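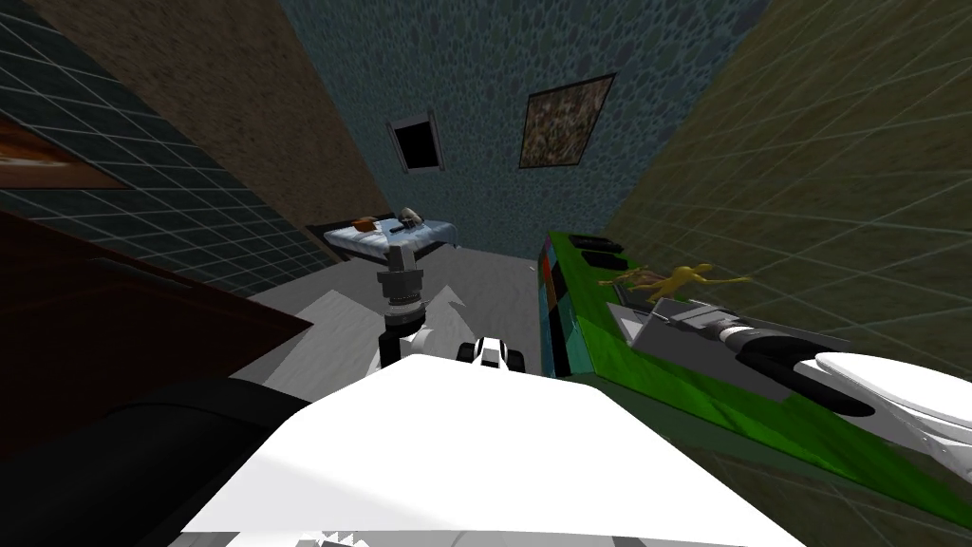
Most people stop reading a summons at the case number, we were told on our first visit to the Hisus Legal Aid office, and if the deadline is on page two it might as well be in another building. We wrote that down and it ended up steering the whole project.

Rewriting the Debt Summons Packet for Amadi County
Paralegal Studies, Nusenico College
Final project report, June 12, 2021

Background

When a person is sued over an unpaid bill in Amadi County, they get a packet with a summons, a complaint and a blank answer form. They have 30 days to file the answer. If they don't, the other side can ask for a default judgment, and after that come wage garnishments and bank levies. We learned about default judgments in Civil Procedure I, but reading the actual packet was a different experience. The word "answer" is used in its legal sense on every page and isn't explained on any of them. A person could easily think they had answered the lawsuit by calling the collection company!

Our goal was to write a cover sheet that could go on top of the packet, in everyday words, without giving legal advice. That last part matters a lot in our field. A paralegal can explain what a form is for, but can't tell someone which defense to pick. We went back and forth on this line more than on anything else, and it was easily the most interesting argument of the semester.

What we did

We spent nine weeks on the project. The first part was reading: the county's rules, the packet itself, and plain language guides from other courts. Then we drafted the sheet in Zilum, the document tool the college uses, and showed each draft to people outside the program. Readers got the sheet and the packet together. We asked them to tell us in their own words what had happened, what they had to do, and by when. We did not help, which was hard.

Draft one was too long. We were so proud of it. It had a section on service of process that we all loved and that every reader skipped.

Draft two was shorter and had two columns, "What this means" on the left and "What you can do" on the right.
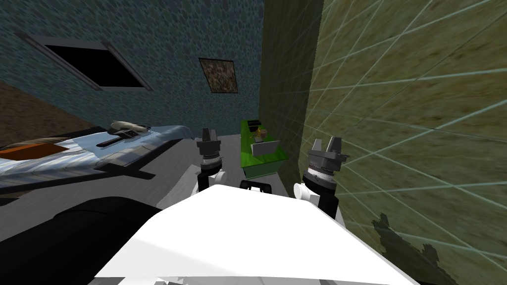
The two columns were meant to carry equal weight, and on our screens they did. Once printed, the right column had bolder type and wider spacing, and readers went straight to it without learning what kind of case they were in. It's the same effect you get with the robot's two arms in the view above, where the right one is closer and looks larger, so your eye lands on it before the left one even though both end in a gripper. We evened out the type and put the line "You are being sued" across the top of both columns. The next group of readers picked up on it right away, and we may have high-fived in the library.

Draft three was mostly about the deadline. The court counts from the day the papers were served, and our first wording ("within 30 days of service") got blank looks. "Service" made one reader think of a car. We tried "from the day you were handed these papers," but that isn't accurate for every kind of service, so our supervising attorney sent it back. The version we kept has a line to write in the date the papers arrived, along with a note that the clerk's office can explain how the court counts the days. 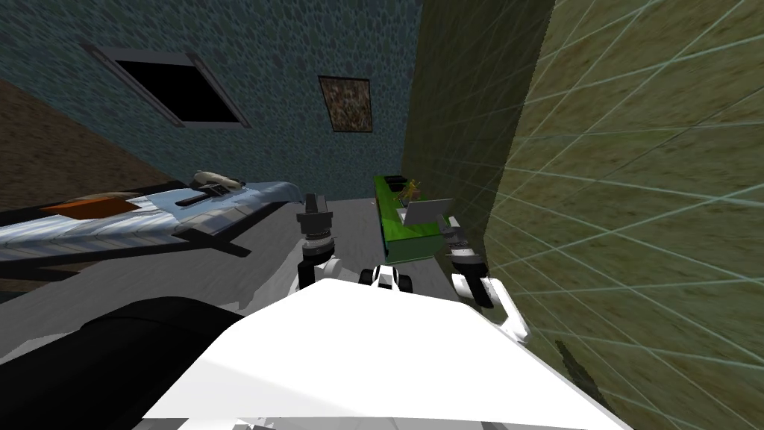 The clerk's office liked the fill-in line but asked us to move it higher, above the filing fee information. They also pointed out that our fee waiver paragraph used the old form name. We fixed both the same afternoon.

What we found

Readers who had the final sheet were much better at explaining what an answer is. They were also calmer, which we hadn't planned to look for. Several of them said the packet by itself felt like they had already lost. The part that still causes trouble is the list of defenses. We define the statute of limitations in two sentences, and people read them, nod, and then ask whether it applies to them. That is exactly the question we can't answer, so the sheet now lists the Hisus walk-in hours next to that section.

Limits

Our readers were mostly students and their relatives, and none had been sued for a debt as far as we know. We also only worked in English. A Spanish version needs a qualified legal translator.

Next steps

Hisus Legal Aid plans to hand out the sheet at its front desk, and we hope to bring it to the court's forms review in October. Two of us are staying on next semester and would love to try the same approach on the garnishment exemption form, a six-page monster with the signature line in the middle.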